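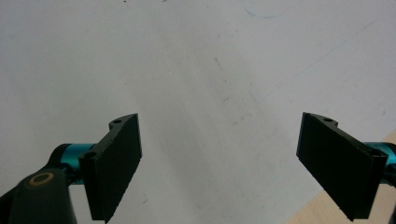 The hand-held gripper over the white work surface, fingers open.

February 2023

The Prikthorpe student robotics project has now entered its second term, and I have been asked by several families and former members to give an account of the work. As the club's faculty adviser I am pleased to do so on this page, which I have neglected for longer than I intended.

The project is concerned with teaching a machine to pick up small objects and place them where they belong. Our students do this by demonstration. A student holds the gripper, carries out the task by hand, and the recording of that task is stored for later training. Each completed recording is called a run. The club's goal for the year is 422 accepted runs, a figure set by the students themselves after they had read the entry rules for the Movumia student challenge and divided the tasks among the teams.

At the close of the first term the total stood at nearly 100. This was lower than we had planned. Much of the autumn was given over to assembly, and a considerable number of the early runs were rejected when the students reviewed them together. The most frequent fault was haste. A student would close the fingers before they were level with the object, push it a short distance, and then correct the grip. The students decided that such runs should be kept in a separate folder and left out of the total, and I supported that decision.

The gripper has two black fingers facing one another, carried on teal rods at either side. Members who joined us in the fall will remember that the first version had much narrower fingers, and that round objects rolled out of them with great regularity. The present pair was drawn by the second-year team and went through 8 revisions. The edges of the pads have a fine ridged texture, and the brackets behind them were redrawn twice so that a finger could be taken off without disturbing the rest of the assembly. I would ask all members to continue the practice of checking the fasteners at the start of each session and recording the check in the log.

A word about the work surface. We record over a plain white top because it gives good contrast with the dark fingers and with most of the objects on the Movumia list. It has acquired its share of scuffs and specks, as well as a faint blue pen line. There was a proposal to replace it before the spring. After discussion the students voted to keep it, on the grounds that a system trained only over a spotless surface would be poorly prepared for an ordinary table. I found the argument persuasive. Members are nevertheless reminded that notes are to be made on paper.

The present task is the sorting of Hidum blocks, the small set we purchased last year with the proceeds of the book sale. There are 44 blocks in the set. Each team has been assigned a portion of them and is responsible for its own recordings, its own labels, and its own review. The procedure for each run is as follows:

The fingers are opened fully and held still over the surface.
The object is approached slowly from above.
The grip is closed only when both pads are level with the object.
The object is lifted, carried, and released without a drop.
The fingers are opened again before the recording is stopped.

Students who have completed the training session may record without an adviser beside them. Students who have not may observe and may assist with labeling. Labeling is slow work, and I wish to recognize those members who have taken on more than their share of it this winter.

We have also received permission to use the Toivonen Room for the public demonstration in March. The room has better light than our own and sufficient space for visitors to stand behind the teams. Each team will present one task and will then explain to the audience how its recordings were gathered and reviewed. I have asked that every member speak, including those who would prefer not to. Slides should be brief, and any student who wishes to rehearse may do so during the regular session in the week before.

Families have asked whether previous experience is required to join. It is not. Several of our most careful operators came to us from the art and music programs, and a steady hand is of greater use at this stage than a knowledge of programming. Those who wish to write code will find plenty of it to write once the recordings are complete.

Permission forms for the demonstration are available in the club room and should be returned there. Members who borrowed calipers over the winter break are asked to bring them back at the next session, as the first-year team needs them for the new finger mounts.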